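4/8/22

1/ I moved to this city in February and I want to write a few words about learning to buy fruit and vegetables here. My English is still growing, so please be patient with me.

2/ In my first week I went to Prumotetti, the covered market near the river. I had a list with 30 words, all translated at home. The seller spoke very fast and I understood 2 of them.

3/ So I changed my method. Each evening I choose a few things from the kitchen and say their names aloud until my mouth is not afraid.
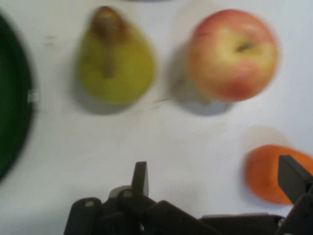

**Language notes**

4/ "Pear" and "pair" have the same sound. I asked for "a pair of pears" and the seller at the Nasution stall laughed in a kind way. Now she greets me with this sentence.

5/ Weight was more difficult for me than words. I grew up with grams, and I always asked for 100 grams of something. Here I must think in pounds. "Half a pound, please" is the sentence I use most.

6/ I keep the new words in a paper notebook from Lurnov. Today it has 148 of them. "Ripe" was the first one, and "bruised" took me a whole week to pronounce.

7/ Eggplant is my favorite. My old textbook said "aubergine," and at the market this word brought me only a polite silence.

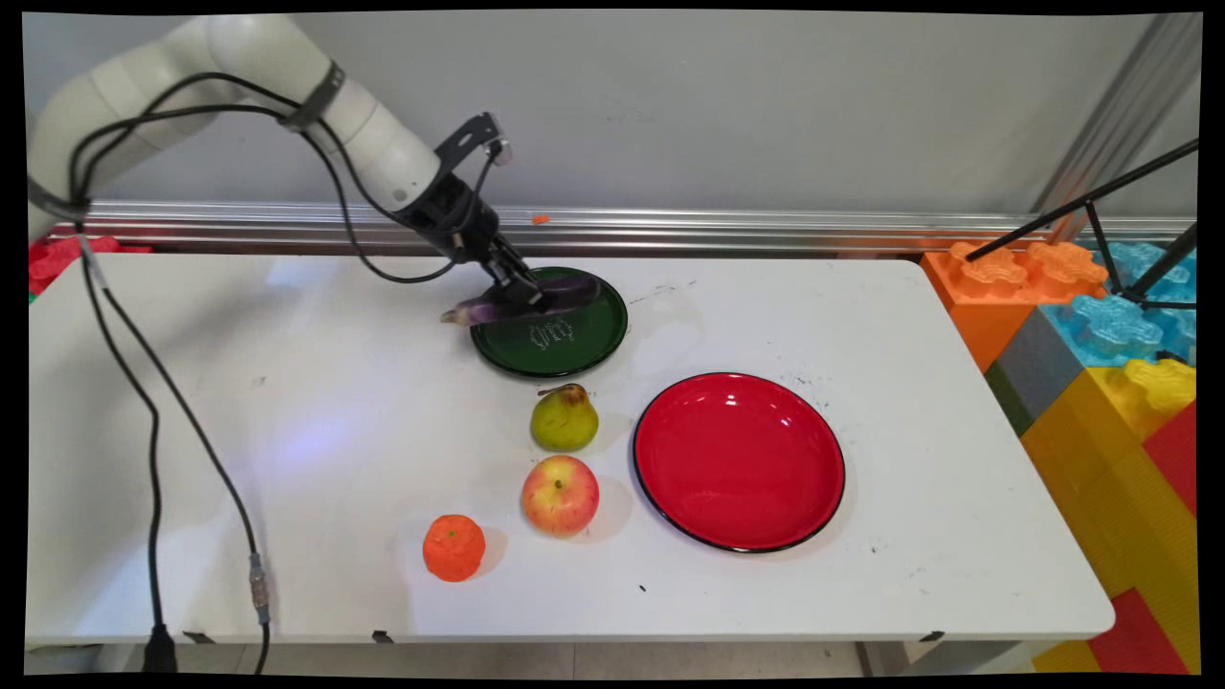 Is it rude to touch the fruit before buying?

It depends on the stall. At Prumotetti I always ask first, "May I choose myself?" At the Ramomix supermarket everybody chooses alone.

8/ Next I will learn the names of the herbs. If you know an easy way to remember "thyme," please write to me.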